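Gorkstead summer festival – is the second stage worth it this year?

pellworm_k
Hello all. I have a ticket for July and I try to plan my evening. Trullby play the main stage at the same hour as Korkmont on the small one. Which would you choose?
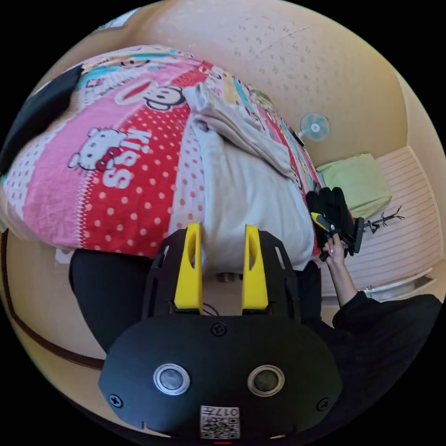
tinroof: Korkmont, without any doubt. Trullby have played the same set for 3 years, even the talking between songs is the same.

marrow_lane
I do not agree. I saw Trullby in spring and there were four new songs. The singer's voice was also much better than on the record.

tinroof
Four new songs in a set of two hours, well. And the small stage holds nearly 100 people, so you can see their faces.

pellworm_k
That is what worries me – if it is full, I miss both.

oddbasil
Go at half past six and stay through Bautista, who are on before. Good drummer, too many slow songs. Bus 131 stops by the side gate, by the way.

marrow_lane
Bautista are the best thing on the whole programme and I will not discuss it.

pellworm_k
Thank you. Does the side gate accept the paper tickets?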